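Caltside Bench Cell 70
Tabletop manipulation cell with wrist camera and parallel gripper

Overview | Specifications | Setup | Care | Spares | Downloads

Product code: CBC-70
Availability: built to order at Gornden
Lead time: see your quotation

Overview

The Bench Cell 70 is a single-arm cell for light handling work on a flat table. It ships as a levelled table, one arm on a fixed mount, a wrist assembly with a camera, a parallel gripper and a floor-standing controller. It is sold to teaching labs, test rooms and small development groups who need to change the objects on the table several times a day without rebuilding the cell each time.

The cell does not include guarding. The buyer is responsible for a risk assessment of the finished installation, including whatever is placed on the table. Appliances with heating elements, blades or hot liquids must be assessed separately from the arm.

Specifications

Rated payload at the flange: 3,085 g, gripper and camera included
Gripper stroke: 70 mm
Finger type: angular, black, replaceable in pairs
Maximum continuous grip force: 50 N
Camera: wrist mounted, fixed focus, colour
Table surface: white, wipe clean
Rear rail: aluminium, full width
Controller supply: single phase, earthed outlet
Arm mass without gripper: 131 N static load at the mount, vertical
Noise: not rated

Payload is quoted with the load centred between the fingers. Long or flexible objects gripped at one end will trip the wrist torque limit well below the rated figure. A slice of bread is not a payload problem. A full kettle is.

What is supplied

Arm with base mount and fasteners
Wrist assembly, camera and camera bracket
Gripper with one pair of fingers fitted and one spare pair
Arm power cable and signal cable
Controller, stop button and supply lead
Cable clips for the table edge
Calibration plate
Hex key set, metric
Printed service record

Trays, table objects and appliances are not supplied.

Installation

1. Place the table on a hard floor. Tile and sealed concrete are suitable. Carpet is not. Adjust the feet until a spirit level reads true in both directions, then tighten the lock nuts.

2. Fit the base mount with the four bolts supplied. Tighten in a cross pattern, in two passes. Do not use thread lock on the base bolts, as they have to be checked at each service.

3. Lift the arm onto the mount with two people. Keep hands clear of the elbow. The joints are braked when the power is off, but the arm will still swing at the sling if it is lifted by the wrist.

4. Run the power cable and the signal cable together down the arm. Leave enough slack at the elbow for full travel in both directions. Bring both cables over the table edge to the floor in an open loop, with no bend tighter than the width of a hand.

5. Connect the controller. Do not switch it on until the stop button has been plugged in and tested for continuity.

6. Home the arm at low speed with the table bare.

7. Run the wrist camera calibration described below before any object is put out.

Cable slack is the most common fault we find on new installations. If the loop is too short, the signal cable pulls at the connector when the arm reaches for the far corner, and the controller logs a dropped frame or a joint communication error. If it is too long, the loop drags across the table and moves light objects. Drive the arm slowly to each corner of the working area and watch the loop for the whole move before clipping anything down.

Camera calibration

The camera is rigidly mounted on the wrist and keeps its calibration as long as the bracket is not disturbed. Recalibrate after any of the following:

The gripper or camera has been removed
The bracket screws have been tightened
The arm has struck the table or an appliance
The lens has been replaced

Put the calibration plate flat in the middle of the table. Start the calibration routine from the controller and stand back. The arm moves through a set of poses and stores the result on its own. If the routine stops with a high residual, clean the lens and the plate and run it again. A second failure usually means a loose bracket.

Keep the lighting the same from day to day where possible. Direct sun or a coloured lamp falling on a white table will shift the colour balance at the wrist camera, and a colour threshold set in the morning may fail by 3 pm. Glossy bowls and polished metal plates cause highlights that move with the arm. Where these objects have to be used, lower the exposure and teach the approach from more than one side.

Setting the table layout

Fixed objects should go down first, then trays, then anything that is to be picked up. Mark the position of each fixed object with removable tape under one corner. Power cords from appliances must leave the table by the shortest path that does not cross the working area. A cord that drops over the front edge has to hang clear of the arm cables and clear of anyone standing at the table.

Tall objects belong at the back or the side, near the rail. The planner treats the rail as a solid wall and will not route the elbow behind it. Items stored against the rail are not known to the planner unless they have been entered as obstacles, and this applies equally to stands, boxes and spare parts leaned there for convenience.

Approach height over a bowl or tray should be set with the fingers open. The fingertips sit lower in the open position on this gripper than the drawing suggests, and a height taught with the fingers closed can bring one tip into the rim. When a bowl stands next to a taller appliance, teach the entry from the open side and check the clearance of the wrist as well as the fingers. The wrist is the wider part. 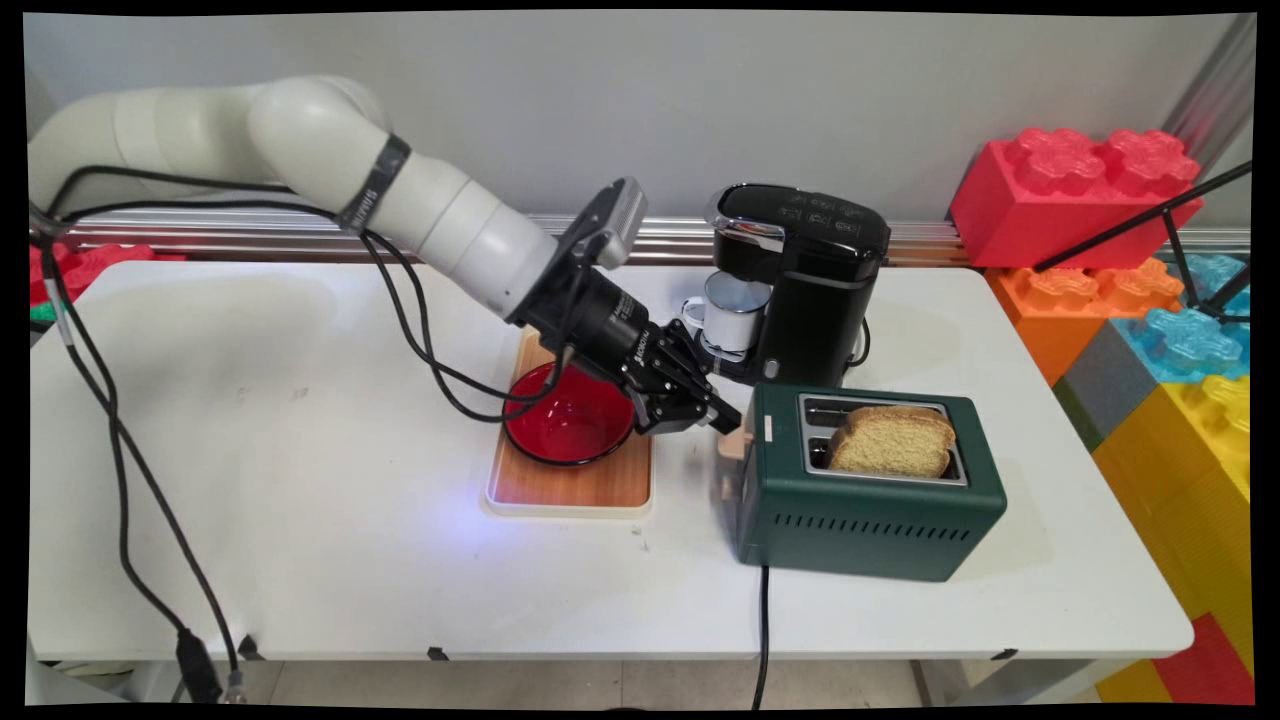

For work between two objects set close together, reduce the speed to the low setting for the last part of the approach and for the retreat. The retreat is often left at full speed by mistake, and most finger damage returned to our bench happened on the way out.

Routine care

Before each session
Wipe the fingers with a dry cloth. Check that both move freely and meet squarely. Look along the cables for scuffing. Test the stop button.

Weekly
Vacuum crumbs and dust from the table and from under the wrist. Do not use compressed air near the gripper, as it drives debris into the slides. Clean the lens with a lens tissue. Check that the edge clips are holding.

Monthly
Check the base bolts with a torque wrench. Check the camera bracket screws by hand. Run the arm through its full travel at low speed and listen at each joint. A steady hum is normal. A click once per turn should be reported.

Every September, or at the annual service
Return the gripper for slide inspection, or have it done on site. Replace the finger pads. Back up the controller settings before the service begins and keep the copy somewhere other than the controller.

Food work needs more frequent cleaning. Bread crumbs are dry and abrasive and collect in the slides. Sugar and milk dry to a film that makes the fingers stick on opening. The gripper is not sealed and must never be washed under a tap. Use a cloth dampened with plain water, then a dry one.

Replacing the fingers

1. Drive the arm to the service pose and open the gripper fully.
2. Press the stop button and switch off the controller.
3. Remove the two screws from one finger and lift it straight off.
4. Wipe the carrier face. Any grit left here will set the new finger at an angle.
5. Fit the new finger, start both screws by hand, then tighten.
6. Repeat for the other finger.
7. Restore power, close the gripper at low force and check for an even contact line.
8. Run the gripper zero routine.

Always change both fingers. A new finger paired with a worn one will hold flat objects off centre, and the fault looks very much like a calibration error.

Faults and remedies

Fingers stop short of closed: debris in the slides, or the zero has been lost. Clean, then run the gripper zero routine.

Arm halts at the elbow with a torque warning: cable loop caught or too short. Free the loop and repeat the corner check.

Picks land consistently to one side: camera bracket disturbed. Tighten the bracket and recalibrate.

Picks land to one side only with shiny objects: exposure too high.

Controller will not leave the stop state: stop button latched, or plug not fully home.

Base creaks under fast moves: lock nuts on the table feet are loose. Level again before tightening.

Spares

CBC-F2 Finger pair with pads
CBC-P2 Finger pads only, pair
CBC-C1 Arm power cable
CBC-C2 Arm signal cable
CBC-B1 Camera bracket with screws
CBC-K1 Edge clips, bag
CBC-S1 Stop button with lead

Cables and fingers are held in stock at Drestville. Arm joints are exchanged through the Thongsuk workshop and are not sold as loose parts.

Service and warranty

The warranty covers the arm, controller and gripper body. Finger pads, cables and clips are wear parts. Damage from liquids, or from contact with a hot surface, is not covered.

Service requests go to Mwende Nyanda at the Drestville service desk. Include the controller serial number, the fault log and the date of the last calibration. If the gripper is being returned, remove the camera first and pack it separately.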